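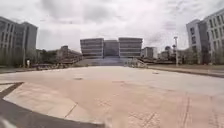 The Ellmont plaza walk is back for March, and we could not be happier about it! The loop starts at the foot of the wide stairs, follows the trees along the side, and comes home past the parked bicycles. It measures 2,940 steps by my count and 3,018 by Kvido Kollár's (his legs are shorter, or his counter is kinder). Go at whatever pace you like – lunch hour is lovely out there, and so is seven in the morning if you can manage it.

Do look down as you go. The long filled cracks in the concrete wander across the big slabs like rivers on a map, and once you start following one it is very hard to stop. I have a favorite, a slow curve that dips in the middle, and I'm glad to see it every time.

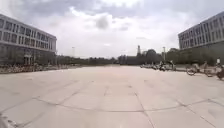
Romana Hrnčiar wrote in to say she prefers the loop backward, with the stairs saved for last, and that she would love a second walk in the evening for people who work late. We're all for it. Send us a note if you'd come along, and we'll pick a time.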